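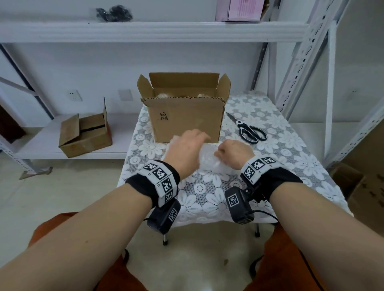 6 min read

My grandmother's tea set had survived two oceans, one flood and my cousins, and I was not going to be the person who broke it. So I wrapped every piece as if it were going over a waterfall. I did it on the table with her lace cloth still on it, the one with the big daisies, because taking the cloth off would have meant admitting that I was packing up her house, and I wasn't ready for that before lunch. The box stood open at the back with its flaps up and the first wrapped pieces already showing over the rim. I had both hands on a bundle of bubble wrap and was pressing the air out of it, and I was having (I may as well say it) a wonderful time.

I love packing! I always have. Give me a roll of bubble wrap and a cupboard full of things that don't fit together, and I'm happy until dark. My brother Baoshan is the other kind. He packs the way people shovel snow, to have it over with. He had driven up from Varnovby that morning with a van full of flattened boxes and one roll of tape, and by ten he had emptied the hall closet into four of them and written HALL on all four.

"You could say what's in them," I said.

"Hall is in them."

Baoshan Cai, ladies and gentlemen. He teaches geography.

The teapot was first. It's a fat white thing with a blue bird on the side, and the bird has only one leg because the other wore off years before either of us was born. When I was small I thought it was a special kind of bird. I rolled a sock of Grandma's and pushed it down inside, then laid the lid upside down on top with a fold of paper under it and wrapped the two together, twice around one way and twice around the other. The spout got its own little sleeve. It looked like a bandaged thumb.

Then the cups. There ought to have been eight and there were 6, according to the list. I should explain the list. Grandma kept one taped inside the cupboard door, every dish she owned, in pencil, with corrections. She had crossed out "Cups, blue bird, 8" and written 7, and then crossed out the 7 and written 6, and beside the 6, very small, "Runer."

"Who's Runer?" I shouted.

Baoshan came in from the hall with tape on his sleeve. "Who's what?"

I showed him. He leaned in close, the way he does with maps.

"Maybe that's a place," he said.

"It isn't a place. She lost a cup to somebody named Runer."

"Or sold it."

"One cup?"

He thought about that, and he sat down, and I knew I had him. He can ignore dishes all day but he can't leave a name alone. I pushed a cup and a square of bubble wrap across the daisies to him and he started wrapping without noticing he was doing it. He did it badly. I let him.

We went through everything we had. There was a Ragnarsson who'd run the shoe repair downstairs from her first apartment. There was the woman from the ferry whose name we had never been able to spell. There was the year she lived in Dirthorpe, before Dad, when she worked nights at the laundry and rented a room with a gas ring and a window on the coal yard. She hardly talked about Dirthorpe. She said it rained and the bread was good.

"She had the set in Dirthorpe," Baoshan said. "She told me that. She said she had no chairs but she had eight cups."

"When did she tell you that?"

"When I got my own place and I didn't have any chairs."

I hadn't known. It's a strange thing to be jealous of, a sentence, but I was, for as long as it took to fold a corner down. Then I thought, well, I got the dumplings. She taught me the dumplings and she told him about the chairs.

He had finished his third cup. It was the size of a melon.

"That's too much," I said.

"You said waterfall."

The saucers I stood on edge, like records, with paper between them. People lay plates flat and stack them, and then they're surprised! On edge they can take nearly anything. I explained this to Baoshan with gestures. He said he could feel himself becoming a better person. I gave him the milk jug.

It was the sugar bowl that had the paper in it. I nearly missed it. I had the lid off and a wad of tissue ready to go in, and there was already something at the bottom, folded small and gone the color of tea. I thought it would be a receipt. She kept receipts in everything, we'd found one in a slipper.

It was a note, in a big sloping hand that wasn't hers.

"Mrs. Cai," it said. "I have taken the cup as you said I should. I will think of you at four o'clock wherever they send me. I owe you 40 for the coat and 2 for the stamps and I have not forgotten. When I come back we will have the whole set on the table. Yours, Runer."

Baoshan read it and handed it back and then asked for it again.

"Mrs. Cai," he said. "So Grandpa was around."

"Grandpa was at sea."

"I'm only saying she was Mrs. Cai."

"I know what you're saying."

We both looked at the sugar bowl. It has a bird too, with both legs, facing the other way, so that if you put it next to the teapot they look at each other. I'd forgotten that. I had wrapped the teapot so well that I couldn't check.

"Four o'clock," Baoshan said.

And I saw it when he did, I think, because he put the jug down. She had tea at four. Every day of our lives, she had tea at four. She'd get up in the middle of a card game. She got up in the middle of Dad's wedding speech, the second wedding, and went to find a kettle. We used to set our homework by it. We thought it was just something old people had, like the cardigan.

"He could have been a lodger," I said.

"Sure."

"A kid, even. A neighbor's kid who needed a coat."

"It's nice handwriting for a kid."

"Well, I like him," I said, and I did, I liked him enormously. I liked that he'd added up the stamps. I liked her for handing a cup from a good set to someone who was going away, and writing it down on the cupboard door with the rest of the inventory so the numbers would come out right.

We sat there longer than we could afford to. The man was coming for the furniture at five and there were 160 books in the back room (Baoshan had counted them to prove that we had too many). The light had moved off the table onto the floor. January light, not much of it, but it got in under the lace and made a pattern down by the legs.

"What time is it?" I asked.

He looked. He started to laugh. "Ten to."

You'd have done the same. I pulled the box over and dug, and I want it on record that I undid my own wrapping, forty minutes of my best work, without a word of complaint. The sock came out of the teapot. The spout came out of its bandage. Baoshan found the kettle in a box marked KITCHEN, which was the third box marked KITCHEN he'd tried, and I was too happy to mention it. There was no milk and the tea was a bag each from the bottom of his glove compartment. We set out all the cups that were left, with their saucers, all the way around the daisies, and put the sugar bowl next to the pot so the birds could see each other.

It was terrible tea. It tasted like a van.

"Who gets the set?" Baoshan asked after a while. We'd been careful about that, all week. We had divided lamps by text message.

"You've got chairs now," I said.

"I've got four."

"Then you take it. And I'll come at four."

He turned his cup on its saucer. Then he went and got the pencil off the windowsill and opened the cupboard door, and under her handwriting, under the crossed-out eight and the crossed-out seven, he wrote something. I made him move so I could read it. "Cups, blue bird, 6. Baoshan's. Ask him for one if you're going anywhere."

We took the door with us. It was four screws. I wrapped it myself.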